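## 4. Household textile sorting and the "wear again" pile

### 4.1 Background to the section

Most surveys of domestic laundry treat a garment as being in one of two states. It is clean and stored, or it is dirty and waiting to be washed. Interviews in the first round of the Murasley study suggested a third state that takes up a good deal of space in people's bedrooms and a good deal of their attention. Respondents called it "the chair," "half-worn," "not dirty yet," or "wear again." We use the last of these terms throughout.

Earlier work by two of the present authors (Haddad and Okafor) had asked only how often a household ran its washing machine. That measure is easy to collect and it tracks water use well, but it says little about why a given item went into the drum. A shirt washed after one wearing and a shirt washed after four look the same in the machine log. The diary method described in Section 3 was meant to fill this gap. Each participating household wrote down every garment as it came off the body, where it was put, and what happened to it next.

A total of 155 households completed the diary. They returned 2,845 garment entries that could be coded. Of these, 1,380 passed through the wear-again state at least once before washing. Entries for underwear, socks, and sleepwear were collected but are excluded from both totals, because almost every household washed these after a single use and their inclusion would have hidden the differences we were interested in.

### 4.2 Coding

Entries were coded by Haverford and Whitlock, working separately. Each entry received a code for garment type, a code for the place where it was set down, and a code for the next event. The place codes were hook, hanger, chair or other furniture, floor, bed, drawer or shelf, and hamper. A code of "other" was allowed but had to be explained in the notes column.

The coders disagreed most often about furniture and beds. Several diarists wrote "end of the bed" for what was, in the follow-up interview, a bench or trunk standing at the end of the bed. Where an interview cleared this up, the entry was recoded as furniture. Where there was no interview, the diarist's own wording was kept. A smaller group of disagreements concerned garments that had been tried on and rejected. One coder had treated these as wear-again items and the other had treated them as never worn. We settled on a rule that a garment had to leave the bedroom on the body to count as worn. This removed a number of entries from two households with teenagers and had little effect elsewhere.

### 4.3 Where garments were put

Jeans and sweaters were the garments most often kept back for another wearing, and they behaved differently once they were kept back. Jeans went to hooks, doorknobs, and the floor. Sweaters went to furniture and, less often, to a shelf set aside for them. Respondents were firm that a worn sweater should not go back in the drawer with clean ones, even when they could not say what harm it would do. One respondent in Duangkaew, the older of the two neighborhoods, put it this way:

> I know it's clean enough. I'm going to put it on tomorrow. But once it's in with the others I won't know which one it was, and then they're all a bit used.

The concern here is with losing track of the item more than with dirt. We heard versions of it in both neighborhoods. Households that had a fixed place for half-worn clothes, such as a row of hooks behind a door, mentioned it less. Households without a fixed place often described washing a garment simply to get it back into the system. A father of three in Brillell told us that he washed everything left on the floor on Saturday whatever its condition – it was quicker than asking.

Dress shirts and blouses were seldom kept back. The main reason given was creasing, followed by odor. T-shirts fell in the middle, and here the season mattered. Diaries kept in May show fewer T-shirts held over than diaries kept in the cooler part of the study, although we did not sample the seasons evenly and would not put much weight on the difference.

### 4.4 Folding and the look of the pile

The interview guide included a prompt about folding, added at the suggestion of Hollis Ridgeway after the pilot. We had assumed that people either folded a garment or dropped it. The answers were more varied. Many described a quick partial fold – sleeves in, or once over the arm – that was enough to mark the garment as kept but did not amount to putting it away. Some said that they could tell another household member's half-worn clothes from their dirty ones by this alone.

This matters for the coding of place. A garment described as "on the floor" might have been dropped, or it might have been laid down partly folded next to the bed with the intention of wearing it in the morning. In the diaries these look identical. In the interviews they were separate categories in the speaker's mind, and people objected when we ran them together. A woman who had shared an apartment for several years said that her roommate's habit of gathering up everything on the floor for the wash had been the cause of their only real argument.

We asked respondents to sort a set of photographs into "put away," "wear again," and "wash." The photographs showed single garments in a range of conditions and surroundings, and no respondent was told anything about the garment beforehand. Those showing a neat, squared fold were nearly always placed in "put away." Those showing a garment spread out inside out were nearly always placed in "wash." Garments that were crumpled in one part and folded in another divided the respondents, and produced the longest comments (Figure 1).
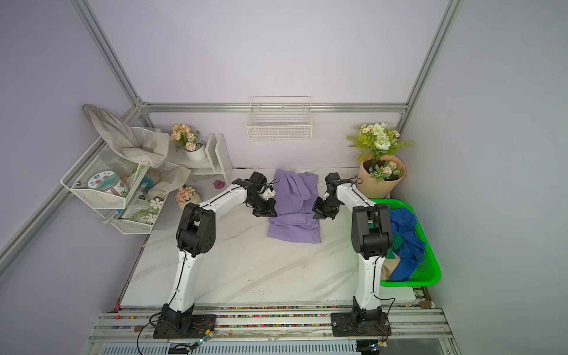 **Figure 1.** Partly folded purple garment on a marble-patterned tabletop, with wrinkles through its upper portion.

Respondents who placed a garment of this type in "wear again" tended to point to the fold as a sign that someone had meant to keep it. Those who placed it in "wash" pointed to the wrinkles. A few refused to choose, and said that they would have to pick it up and smell it. We recorded these refusals as a separate response. They were more frequent among respondents who did the washing for the whole household than among those who did only their own, which fits with the interview material: people who wash for others are used to making this judgment by hand.

Color was raised less than we had expected. Pale garments were sometimes said to "show everything," but when pressed, respondents were talking about collars and cuffs, and they applied the same test to darker items.

### 4.5 Shared and single households

In single-person households the wear-again pile was described as a convenience and was rarely discussed at length. In shared households it was a matter of reading other people's intentions. Three arrangements came up repeatedly. In the first, each adult was responsible for moving their own clothes to the hamper, and nothing outside the hamper was touched. In the second, one person collected, and the others learned to hide or hang up what they wanted to keep. In the third there was no rule, and garments were washed or left according to who was running the machine.

Households using the first arrangement held garments over for longer. They also reported more items being forgotten, including a wool skirt that appeared in one diary on the first day and was still on the same chair on the last. The second arrangement produced the shortest time between wearing and washing. We did not find that either arrangement was linked to the size of the home, though several respondents believed that it was, and said they would be more orderly with a bigger closet.

Products sold for this purpose were uncommon in our sample. Four households owned a freestanding valet rack or something like it. One had bought the Aven, a narrow ladder-style rack, and used it for towels.

### 4.6 Limits of the diary data

The diary asked people to write down something they normally do without thinking, and it is likely that writing it down changed what they did. In the exit interviews, several diarists said that they had become tidier during the first few days and then slipped back. We compared entries from the opening days with later ones and saw a small shift from floor to furniture in the opening days. The opening entries have been kept in the totals given above.

A second limit is that the diary followed garments and not loads. We know when an item went to the hamper but in many cases not when it was washed, as a number of households let the hamper fill over a long period. Estimates of water and energy use are therefore left to Section 5, where the machine logs are used instead.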